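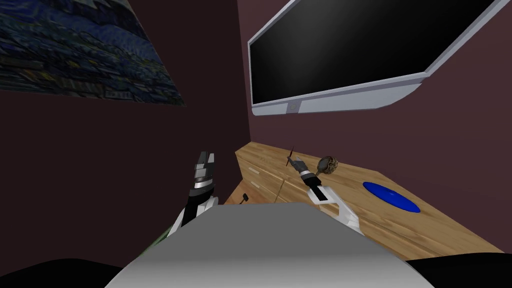
Do Loaner Rods Make New Anglers? A Look at the Holtent Lake Tackle Program

Final project report, Recreation and Wildlife Studies
September 23, 2022

Background

Holtent Lake has had a loaner tackle program for two seasons. Anyone can walk up to the bait shop on the north shore, leave a library card or driver's license, and borrow a rod, a reel and a small box of hooks and sinkers for the day. The rods are Nollivus spinning combos, the short kind sold for kids and beginners. The program's flyer says it is "creating the next generation of anglers." We wanted to know what that claim rests on.

As far as we could find out, it rests on the number of loans. The shop logged 1,606 of them from the start of the program through the end of this summer. That figure is on the flyer, on the park's web page and on a banner at the boat ramp. It is a real number and we have no reason to doubt it. What it tells anybody about new anglers is another matter.

What we did

We read through the paper loan log, which the shop let us photocopy with names blacked out. Each line has the date, the time out, the time in, the rod number and a box to check for "first time fishing." We also handed out a one-page survey at the shop counter and at the Gosling Point pier, and spent several mornings on the pier watching how the gear was used.

The survey was voluntary and short. People who were having a good day were probably more willing to fill it out, so our answers likely lean toward the cheerful side. We tried to keep that in mind.

What the log shows

The first problem is that a loan is not a person. A family that borrows a rod every weekend in the summer shows up over and over. With the names blacked out we could not sort repeat borrowers from new ones, and the shop has never tried to. When we asked at the counter, we were told that "a lot of the same folks" come in. That may be a good thing for those folks, but it means the number of people served is smaller than the banner suggests, and we can't say how much smaller.

The second problem is the check box. On many pages it is blank for every line. On others it is checked for every line, including ones where the rod went out at six in the morning and came back at dusk, which is a long day for a person who has never fished before. Our guess is that whoever was working filled it in, or didn't, according to habit. We decided not to use it.

The log is better on season. Loans jump in May, when the stocking truck comes, and drop off again once school starts. A large share of the short loans, under an hour, fall in the hottest part of the summer. The park counts these the same as an all-day loan.

What we saw on the pier

Most borrowers could not tie a knot that held. The tackle box comes with a card showing the clinch knot, but the drawing is small and the steps run together. We saw people give up after losing a hook or two, and we saw regulars step in and help. The help from regulars seemed to matter more than anything in the box. It is not part of the program, and it doesn't happen on mornings when the regulars stay home.

The Drerico bobbers in the box also slide down the line unless they are clipped on just right. This is a small complaint, but it came up on the surveys more than the price of bait did.

Cost

The park paid almost $3,000 for rods, reels and replacement tackle. That is cheap for a public program, and even if only a handful of kids keep fishing, it may be money well spent. Our objection is to the claim, which nobody has tested.

Limits of this report

We covered only the tail end of one season. We did not follow up with borrowers, so we can't say whether they bought licenses or ever fished again. That is the same gap we are criticizing in the flyer, and a class project did not give us time to close it.

Recommendations

Give each borrower a card number, so repeat loans can be told apart without keeping names.

Drop the "first time" box or have the borrower fill it in.

Reprint the knot card at twice the size.

Schedule an experienced angler on the pier on stocking weekends.

Take "next generation of anglers" off the flyer until a follow-up survey has been done. "Free rods to borrow" is accurate and fits on the banner.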